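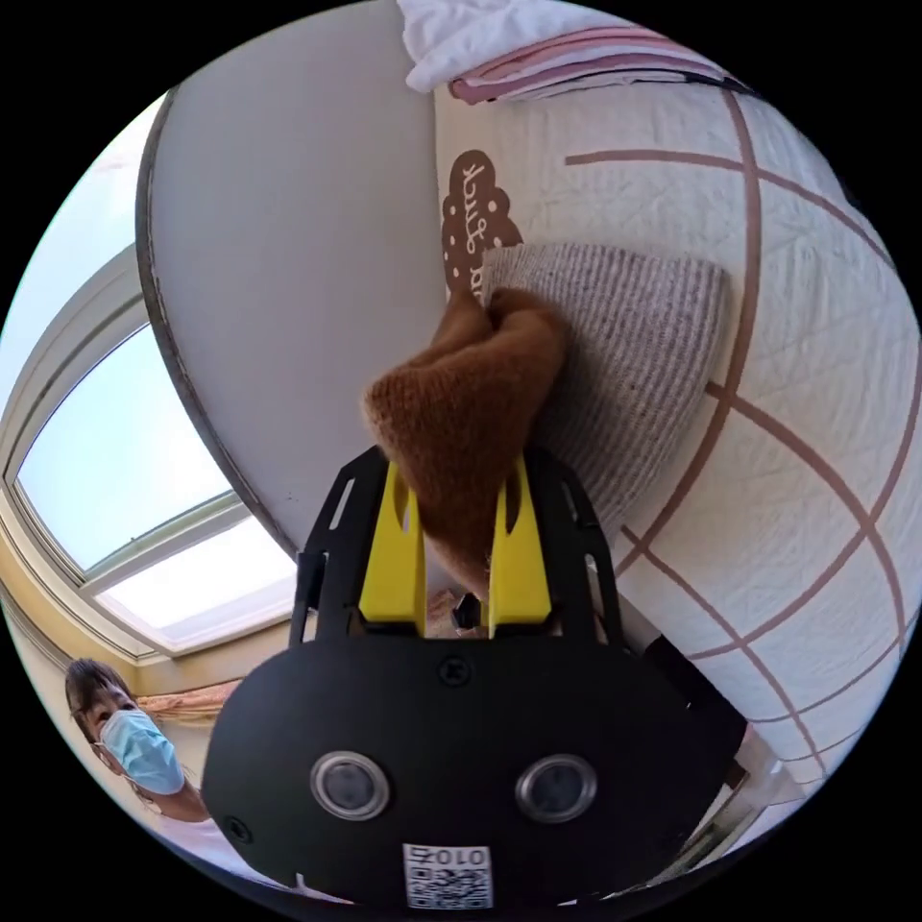
Tien-fu Wan wrote back after last term's session to ask why a whole class hour goes to a cloth that slipped out of a gripper, when nothing broke and no one was hurt. Fair question. These notes are my reply, and they cover the second half of the unit on failure reports.

The case

Plonesora trained a bed-tidying policy on demonstrations made with hand-held grippers, people working through bedrooms with soft items: cloths, cushions, towels, bedspreads. The vendor summary gives 424 trials on the arm and 81 failures. Read the summary before class, and read the appendix too, where the trouble is.

The 81 are all filed under "grasp lost." I don't believe that label. Thibault Collet went back through the logs at Husel and found two different things under it. In one, the fingers close, the cloth creeps out during the lift, and the arm carries on to the drop point holding nothing. In the other, the fingers take the cloth and a fold of whatever lies against it, and both get dragged. The second kind ends with the gripper full. Calling it a lost grasp is simply wrong, and the retry routine made it worse by closing harder.

What the log could not tell anyone

The controller decided "holding" or "not holding" from finger width alone. That works for a block. With a plush cloth bunched between the fingers, the width depends on how much was gathered, and a thin edge of cloth reads almost the same as closed fingers. Meditz, who supplied the controller, set one threshold for every item on the list. I can find no test behind the number.

The summary also says the demonstrations were "clean." Clean by whose check? A person holding a gripper feels the drag of a caught cushion through the wrist and eases off. None of that reaches the recording unless force is logged, and in this set it was not. The arm got the motion without the reason for it.

On the proposed fix

Tu, the second contractor, wants to add 2000 more demonstrations. Maybe it helps – I would want to see 400 first, with the two failure types labeled separately and a held-out set of fabrics. More of the same recording will not supply a signal that was never recorded.

Safety note

The stop rule watched motor current on the arm and ignored the gripper. An arm pulling on a bedspread can stay under that limit for a long time. Think about a bed with someone in it before you call this a minor fault.

For next class

Rewrite the "grasp lost" entry as two entries, each with a trigger the controller could measure. One page. Say which sensor you are relying on and what it would read if you were wrong.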